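Caring for Everyday Clothes
Handout for week 4: Knitted cotton, and why it loses its shape

Welcome back, everyone, and thank you for bearing with the cold room last Tuesday. I promised I would write up the part on knitted cotton properly, as I rather galloped through it at the end, so do keep this sheet with your washing notes from week 2.

Why a T-shirt stretches and a shirt doesn't

A woven cloth is made of threads crossing over and under each other at right angles. Pull it along the threads and very little happens. A knitted cloth is made of loops, each one hanging from the one before, and when you pull on it the loops simply change shape – they get longer and thinner, or shorter and fatter, depending on which way you tug. This is what makes jersey so comfortable to wear, and also what makes it such a nuisance on the washing line!

Cotton on its own has very little spring in it. Wool will creep back towards its old shape given time and a bit of damp, but cotton tends to stay where you left it. Water makes matters worse, as a soaked jersey is a good deal heavier than a dry one and all that weight pulls on whichever few loops happen to be holding it up. Those of you who brought in garments with little "ears" at the shoulders have met this already.
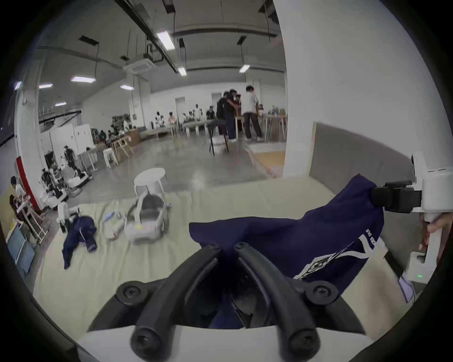
Prints and dark colours

A printed design is a thin layer sitting on top of the loops, and it stretches less than they do. Cracks come from pulling across the print and from heat, so turn the garment inside out before it goes in the machine, and never put a hot iron straight on the design. Navy and black fade mostly by rubbing. The tiny fibres on the surface break and stand up, and the whole thing looks grey long before the dye has really gone. A shorter wash and a half-full drum will do more good than any special liquid (I have tried a fair few, and my cupboard is a disgrace).

Drying and folding

My own habit, for what it's worth, is to give each piece one gentle shake, smooth the side seams with my palms, and dry it flat or over two lines so that the weight is shared. If you only have hangers, choose broad ones and do up any buttons. Fold along the seams where you can, sleeves in first, and try not to leave things in a heap overnight, because creases in cotton settle in while it dries and are a real chore to shift afterwards.
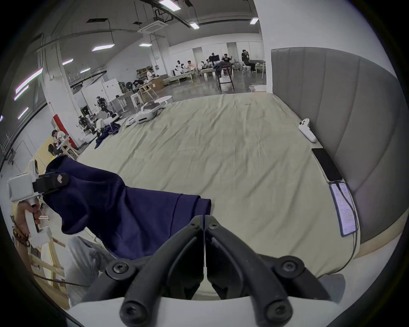 Tien-fu Chiu wrote to me after the last class to disagree about hangers: "I have always hung mine upside down by the hem, with four pegs, and the shoulders stay perfect. The hem goes a bit wavy, but that gets tucked in, so who minds?"

I think that is a fair point, and if you do tuck your tops in, by all means try it. Please bring one old cotton top next week, the baggier the better, and a tape measure if you have one.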